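Thibodeaux Electrical Supply
Stores and Parts Storage Group
Minutes of the meeting held Jul 25, 2024, Stunton Building, Room 6

Present: Citlali Esquivel (chair), Refilwe Masilela (minutes), representatives of Receiving, Panel Assembly and Purchasing.
Apologies: Clornberg site.

1. Minutes of the previous meeting

The minutes were approved with one correction. Under item 4, "Trastel bay" should read "Trastel aisle."

2. Matters arising

2.1 The replacement step stool for the cable room has been delivered. Closed.

2.2 Purchasing has not yet received a revised price for bin labels. The present quotation is for 1,000 labels, and the supplier has been asked whether a smaller order can be placed. Carried forward.

2.3 The key to the returns cage has been added to the front desk register. Closed.

3. Parts held in the wrong location

Receiving reported on the shelf check in the Trastel aisle. Of 215 part numbers checked, 44 were found in a bin other than the one shown on the stock list. Most were small modular components that had been returned from Panel Assembly at the end of a shift. The group agreed that returned parts will go to the returns cage first and will be put away only by Receiving staff.

Panel Assembly asked that the cage be cleared twice a day, as parts are sometimes needed again the same afternoon. Receiving accepted this for a trial period ending in August.

ACTION: Receiving to post the new procedure at both ends of the aisle.

4. Stock list

It was noted that the stock list still contains descriptions carried over from the old system. Several entries read only "module, gray." Refilwe Masilela will circulate the affected lines, and department leads are to return corrected descriptions before the next meeting. The printed copy kept at the Receiving desk will be withdrawn once the corrections have been entered.

ACTION: R. Masilela; all department leads.

5. Bins and roller racking

The group considered the use of the blue bins on the two-tier roller rack. The chair reminded members that the bins are to remain on the rack during picking and that components are to be lifted out singly. Bins left on the floor in front of the lower tier have been raised twice in safety walks. 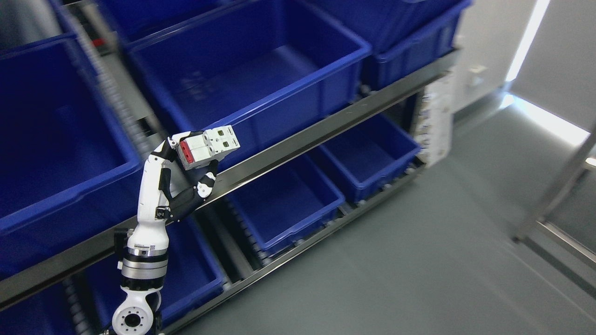

Refilwe Masilela remarked that the bins were too deep for parts of this size, and that small components settled at the bottom where the labels could not be read without taking them out. She asked whether dividers could be fitted, or whether the smaller parts could be given the upper tier and the bulkier stock moved down.

Purchasing stated that dividers were available for some bin sizes and that the inside measurements would be needed before a price could be requested. The chair was in favor of trying the change of tier first, as it carried no cost. It was agreed to proceed on that basis and to return to the question of dividers at the next meeting.

ACTION: Receiving to draw up the revised layout. Purchasing to obtain bin measurements.

6. Any other business

Clornberg has asked to borrow the label printer for two days. Agreed, subject to its return before the quarterly count.

7. Next meeting

To be held in August, in the same room. The date will be confirmed by the chair.

Minutes recorded by R. Masilela
Copies: those present; Clornberg site; file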